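Sorting out the play kitchen, one tabletop at a time

I love a play kitchen, and I love it even more when you can find the strawberries! Ours had turned into one deep crate where everything sank to the bottom, so in March I tipped the lot out and started again. It took 70 minutes with a cup of tea.

Start with a clear, pale surface. Small pieces show up so well on white, and you spot crumbs and stray beads before they go back in the box.

Put the big things down first – plates, colander, anything oven-sized – and fit the little fruit around them. You'll see right away how much room you really need.

Wipe plastic fruit with a cloth wrung out in warm water and a drop of dish soap. Stalks and leafy tops hold the most grime, so go over those with an old soft toothbrush. Dry everything on a towel overnight before it goes in a lidded box, or you'll get that musty smell.

Keep an empty ketchup bottle or two! Rinse it, leave it open for a few days, then screw the cap on tight. Kids like the real label far more than a toy one.

Marek Hudec wrote in to say he stores his plates upright in a letter rack, and I've copied him shamelessly (14 plates in the space of a shoebox). Faraji Mfaume uses mesh produce bags, one per food group, hung on hooks inside the closet door. Brilliant for small rooms.

Anything cracked goes out. I got rid of 31 pieces and nothing has been missed so far.

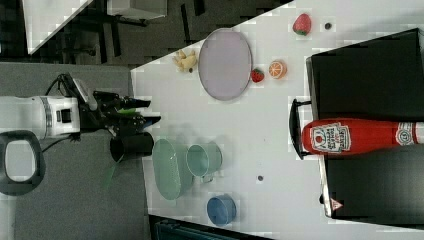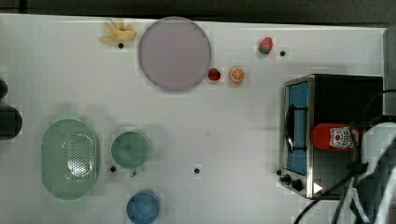
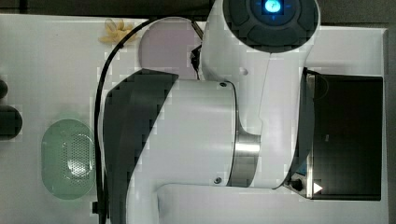
A pale lavender plate on the white tabletop.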